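Right hand won't open after a soft grasp, wrist cable suspected
Forum > Manipulation > Faults and safety
12 replies

edgars_bite
Posting this in case anyone has had the same. We run a tidying task on a bed: plush fruit and veg off the sheet, into a plastic basket, arm back to rest. It ran fine for weeks. Since the start of December the right hand sometimes closes on a toy, carries it to the basket and then stays shut. No error from the hand controller. The arm carries on to the rest pose with the toy still held, and the task log marks it as placed.

It happened 5 times in 279 placements. It is always over the basket, never while reaching. Hand firmware is whatever came with it, task software is Dredolari with our own script on top.

What I have tried so far:

1. Power cycled the hand. It opens on start-up and then works normally until the next time.

2. Dropped the grip force by a third. No change, except that the mango now slips out now and then.

3. Looked at the cable by the wrist. It comes off a small metal connector on the side, loops down and goes back to the arm. I can't see any damage. The orange one gets bent right round in the fingers, so I wondered about fluff in the joints as well.
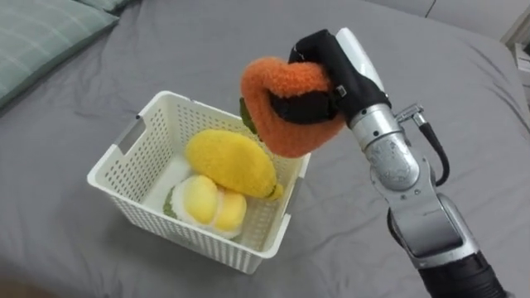

4. Swapped the order of the toys so the orange one goes first. Still happened, once with the mango.

Any ideas before I take the wrist apart?

zadari
Cable. Always start with the cable. The wrist turns furthest when you go over the basket, so that's when the loop gets pulled. Put the arm in the drop pose by hand, power on, and wiggle the connector while you send open and close.

low_torque
I don't agree. If the connector was going you would lose position feedback too, and the controller would complain. He says there's no error. I'd look at the fingers. Long-pile fabric sheds, and it gets in behind the pads. I had a hand seize with a plush rabbit and there was a solid plug of fibre in the knuckle.

zadari
Depends on the hand. On ours the feedback is only checked when a move is commanded. If the open command never arrives there is nothing to complain about.

low_torque
Fair enough, but a jammed knuckle doesn't free itself on a power cycle either way, so maybe I'm arguing against myself. Unless the start-up move uses more current. Edgars, does it?

edgars_bite
It does. Start-up is full current, normal opening is limited. So that test doesn't rule out either of you.

fledis
Can I raise the other problem? The script said "placed" when the toy was still in the hand. That worries me more than a stuck finger. If the arm swings back to rest with something in its grip and somebody is leaning over to straighten the sheet, they get a surprise. You want a check that the fingers reached the open position before the arm is allowed to leave the basket.

edgars_bite
We stay back while it moves, and there's a stop button at the foot of the bed. But yes, I take the point about the check.

shehu
Staying back is a rule and people forget rules. Add the check. Ours waits 200 ms after the open command, reads the finger position, and if it's wrong the arm holds still and beeps. And don't reach in to pull the toy free with the hand powered. I did that and it opened on my thumb.

low_torque
Holding still over the basket can be a nuisance if it's a false alarm every ten minutes.

shehu
I can live with a nuisance.

edgars_bite
Update. Did Zadari's test this morning. With the wrist turned to the drop pose I could get it to miss the open command by pressing the cable sideways at the connector. Not every time. Turned back to the rest pose I couldn't get it to miss at all. I also took the pads off and there was some orange fluff behind them, a small amount, and the joints moved freely by hand.

New cable ordered. I've given the old one a bit more slack for now and put in the finger check the way Shehu described. The task is off until both are tested.

zadari
Clamp the new one further up the forearm so the connector isn't taking the pull.

low_torque
Still clean the pads.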